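**Resilient sheet flooring** is a class of floor covering made in continuous rolls and laid over a prepared base. The term covers linoleum, sheet vinyl and sheet rubber. It is distinguished from resilient tile, which is made in small squares, and from hard coverings such as stone and ceramic, which do not recover their shape after being pressed.

## Composition

Linoleum is made from oxidized linseed oil, pine resin, ground cork or wood flour, mineral filler and pigment, pressed onto a jute backing. Sheet vinyl is made from polyvinyl chloride with plasticizers and stabilizers. It is divided into homogeneous sheet, in which color and composition are the same through the full thickness, and heterogeneous sheet, in which a printed layer lies beneath a clear wear layer. Sheet rubber may be natural, synthetic or a blend.

Patterns fall into a few groups. Plain and marbled sheets are colored in the mix. Wood, stone and textile patterns are usually printed, and some are embossed so that the texture of the surface follows the print.

## Subfloor preparation

The base must be flat, sound, clean and dry. Concrete is tested for moisture before work begins, either by drilling and inserting humidity probes or by measuring vapor given off at the surface. Ridges are ground down and low areas filled with a leveling compound. Any defect left in the base tends to show through the sheet, most clearly under low light from a window.

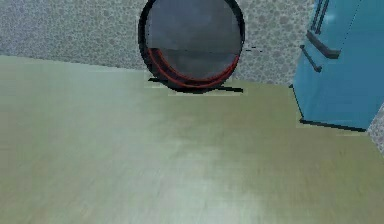 Rolls are stored upright at room temperature before cutting. Lengths are cut with an allowance at each end and left to lie flat so that stresses from rolling can relax. Adjacent lengths of marbled sheet are often reversed to even out differences in shade, while printed sheets with a directional pattern are laid the same way and matched at the repeat.

## Seams and edges

Seams are cut by overlapping two lengths and scribing the upper one to the edge of the lower. In heat welding, a groove is cut along the joint after the adhesive has set, and a rod of matching material is melted into it. The excess is trimmed in two passes, the first while the rod is warm and the second after it has cooled. Thin domestic vinyl is more often joined with a solvent that fuses the edges.

At the wall, the sheet may stop under a baseboard or be turned up over a curved former to make a coved skirting. Coving is common in hospitals and commercial kitchens, where a square corner is hard to clean.

## Regional production

In the Busitz district, sheet flooring was made at a single works on the Luo canal. The works began with linoleum and employed 500 people at its largest. Its main drying house held 74 racks, on which the sheet hung in long loops while the oil cured. Linoleum production ended when the plant was sold to Gisia, a maker of vinyl sheet, and the drying house was taken down. The pattern books, with 1053 samples, are kept in the town archive at Dekuvari.

## Maintenance

Routine care consists of sweeping and damp mopping with a neutral cleaner. Strongly alkaline products soften linoleum and can discolor it. Rubber-backed mats may stain vinyl permanently.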